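## 4. What We Learned From the Open Day

We had planned the open day at Lillbridge as a side event, and I'll admit I expected very little data out of it. The Netari setup was already running for our own trials, so we put out two benches for visitors, printed a sign-in sheet, and let people walk up while we worked. By closing time 226 people had signed the sheet, and 100 of them had filled in the short form we use for Section 5.

Cloth was what people wanted to talk about. Most visitors came in thinking that soft things must be easy for a robot – they can't break, after all – and we spent a good part of the morning explaining how little a wrist view tells you once fabric bunches up between the fingers.

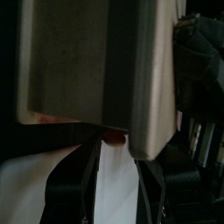
Smits wrote back after reading a draft of this section that we were being too gentle with ourselves, and that a visitor who watches a robot fuss with fabric for a whole minute has every right to ask why a person doesn't just do it. I think that's fair! Eight of the forms asked the same thing in one way or another, and we didn't have a good short answer ready for any of them.

Knobs and handles went over better. A knob gives people a clear goal to watch for, and they started calling out advice to whoever was running the arms (some of it pretty useful, especially about which side to come in from). 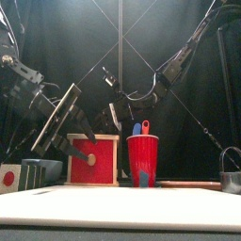

**Figure 2.** Two-arm workspace at the open day, with the left gripper's lower finger beside the knob of the red box.

I'd do the next one a bit differently. Our talk leaned on the hardware, and the questions were nearly all about the wrist views, which we had treated as something only we would care about. People wanted to know what the arm "sees" when its own fingers fill up so much of the picture, and how anyone picks out a cup or a board past them.
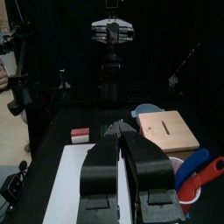

So for the February session we moved the wrist views to the start of the talk and cut the hardware part down to a few minutes. Grolora lent us a bigger screen for it, and we kept the form the same so that the two sets of answers can be compared in Section 5.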